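Fio sobre ratos de escritório, porque passei a semana a fazer o inventário dos periféricos e fiquei com opiniões.

1/ Contexto: sala partilhada, secretárias cinzentas com divisórias de tecido, postos sem lugar fixo. Cada pessoa chega, liga o portátil e usa o rato que encontrar. O resultado é que nenhum rato está no posto onde foi registado.

2/ O inventário anterior estava numa folha de cálculo com 718 linhas. Incluía teclados, adaptadores, hubs, auscultadores e uma categoria chamada "vários". Mais de 80 linhas estavam em "vários". Apaguei a categoria.

3/ Regra que adotei: uma linha por objeto físico, com etiqueta. Um rato sem fios e o respetivo recetor são um único artigo. Se o recetor desapareceu, o rato passa a "incompleto" e sai da circulação.

4/ Os recetores são o ponto fraco de todo o sistema. São pequenos, ficam esquecidos nas portas dos portáteis e vão para casa com eles. Nos Breloro há um compartimento por baixo, junto à pilha, para guardar o recetor. Quase ninguém o usa.

5/ Emparelhamento: os Breloro aceitam recetor novo através do utilitário do fabricante. Os Onsri não aceitam, vêm emparelhados de fábrica. Recetor perdido, rato para peças. Para uma sala partilhada não voltava a comprar Onsri sem fios.

6/ Sensores. Os com fio que temos (Avora, o modelo mais barato) oferecem 400 e 800 dpi, sem software. Para folhas de cálculo e correio chega. A 400 dpi num monitor grande levanta-se o rato demasiadas vezes, portanto ficam todos em 800.

7/ Já me perguntaram se vale a pena tapete. Nestas mesas claras e mates, o sensor ótico funciona bem sem nada. Em vidro é outra conversa, e a mesa da sala de reuniões é de vidro. Ficou lá um tapete, preso com fita.

8/ Procedimento de teste, por rato: botão esquerdo, botão direito, roda nos dois sentidos, clique da roda, movimento lento em diagonal. O último apanha sensores sujos: o cursor anda aos degraus em vez de seguir a linha.

9/ Duplo clique involuntário é a avaria mais comum e a mais difícil de reproduzir à primeira. Faço uma série de cliques simples numa página de teste que conta os eventos. Se o contador passar o número de cliques que dei, o interruptor está gasto.

10/ Limpeza: álcool isopropílico num cotonete à volta da lente, pano de microfibra ligeiramente húmido no resto. Nos pés de PTFE acumula-se uma película escura que sai com a unha. Nada de spray direto sobre a roda, o líquido entra pelo eixo.

11/ A roda merece um parágrafo. Quando salta passos ou sobe enquanto se desce, quase sempre é pó no codificador. Ar comprimido pela fenda resolve uma parte dos casos. Os restantes exigem abrir, e os parafusos estão debaixo dos pés, que raramente voltam a colar direitos.

12/ Cor também conta, por razões práticas. Em mesa clara, um rato preto vê-se ao fundo da sala e é mais fácil de recolher ao fim do dia. Os rosa-claros confundem-se menos entre postos, porque as pessoas lembram-se de qual usaram.

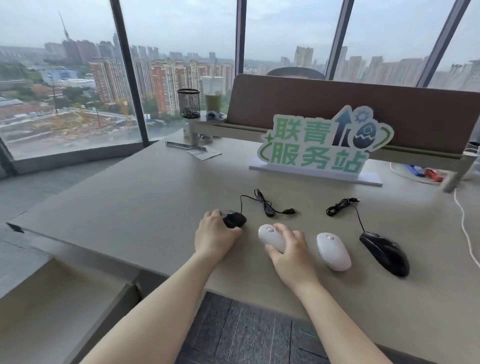
13/ Comparar lado a lado ajuda mais do que ler especificações. Com a mão esquerda num rato e a direita noutro nota-se logo a diferença de altura da carcaça e a resistência do botão. Em separado, com minutos de intervalo, perde-se a referência.

14/ Cabos: nunca enrolar à volta do corpo do rato. A dobra junto à saída é onde o condutor parte, e a partir daí desliga-se conforme o ângulo. Laço largo, fita de velcro, ficha USB para fora. Um cabo emaranhado gasta mais tempo a quem o recebe do que a quem o arruma.

15/ Pilhas: alcalinas AA em tudo o que é sem fios. Experimentei recarregáveis e desisti, a tensão nominal mais baixa faz com que alguns ratos acusem bateria fraca com a carga quase completa. Anoto o mês da troca na etiqueta.

16/ Etiquetas: impressora Nornley, fita laminada, coladas na base e longe do sensor. Numeração contínua, sem prefixo de sala. Os prefixos deixam de fazer sentido na primeira mudança de lugares.

17/ Ponto da situação: 118 ratos etiquetados e testados. Falta o armário do corredor, que fica para sexta-feira. Os incompletos estão numa caixa à parte, e se alguém encontrar um recetor sem dono no portátil, é deixá-lo lá dentro.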